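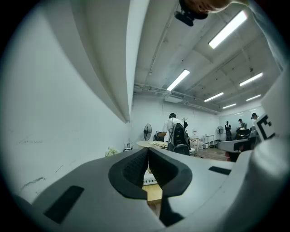
**Pruvis** is a method for teaching robot arms household and workshop tasks from recordings made by people carrying hand-held grippers. It was developed by a small group led by Henrike Eichhorn and Nour Shboul at the Stetley laboratory, and is best known for the claim that a robot policy can be trained without a robot being present when the training material is collected. The claim is accurate as far as it goes. How far it goes has been argued over ever since.

## Background

Before Pruvis, most groups taught robot arms by teleoperation, in which a person steers the arm remotely while its movements are logged. Teleoperation is slow, and the recordings tend to come from one bench in one room. Hand-held grippers were meant to fix this. A person holds a tool shaped like the robot's own gripper, with a camera mounted on it, and does the task by hand. The camera sees more or less what the robot's wrist camera will see later.

The idea did not begin at Stetley, and the authors do not say that it did. Their contribution is the filtering step described below, along with a method of working out where the gripper was at each moment.

## Method

The gripper carries a wide-angle camera and soft black jaw pads that open and close around an object. Square black-and-white markers on the tool let the software estimate how far the jaws are open. The path of the hand is recovered from the video alone, using fixed features of the room such as walls, ceiling beams and light fittings.

Recordings are then passed through a filter that scores each one on whether a given robot arm could follow the same path. Those that score too low are thrown out. Eichhorn has called this the "honest" part of the method, as it keeps human reach and speed from leaking into the training set. Critics have noted that the filter also removes most of the fast or awkward movements, and these are often the ones a robot most needs to learn.

The 2 grippers used in the original work were built in-house. Drawings were released in July, but the camera calibration files were left out, and at least one outside group gave up trying to match them.

## Reported results

The first report described 175 recordings covering 6 tasks, among them stacking cups, folding a cloth and moving small boxes from one table to another. The authors wrote that the trained policy was "reliable in unfamiliar rooms."

The wording deserves care. The unfamiliar rooms were 2 rooms in the same building, with the same ceilings and much the same furniture. No test was run in a home. Success was judged by the people who had built the system, who were allowed to reset an object by hand if it had been "clearly misplaced" at the start. The report does not say how often this was done.

The cloth task has drawn the most doubt. A fold was counted as a success if the cloth ended up "smaller than it began," a standard that a dropped cloth can meet.

## Attempts to repeat the work

A group at Warraich rebuilt the gripper from the released drawings and trained on its own recordings. It got usable results on cup stacking and poor ones on anything involving cloth. The Stetley group answered that the Warraich recordings had been made in a room with bare walls, where the tracking loses its place. This may well be true — but the original report had described the tracking as working "in ordinary indoor spaces," and bare walls are ordinary.

A second attempt, at Gusex, used the Stetley recordings and changed only the robot arm. The policy ran, but slowly, and it tended to stop short of the object. Shboul suggested that the filter had to be run again for the new arm. The Gusex group did so and reported an improvement, without giving a figure.

## Assessment

Hand-held collection is cheaper than teleoperation, and few people in the field dispute that. A person with a gripper can work in a busy room, among fans, cables and coworkers, where setting up a full arm would take most of a morning. Whether the variety gained this way carries over to the robot is a separate question, and the published evidence for Pruvis does not settle it.

Later reports from Stetley have used stricter scoring, with a judge from outside the group. The cloth task does not appear in them.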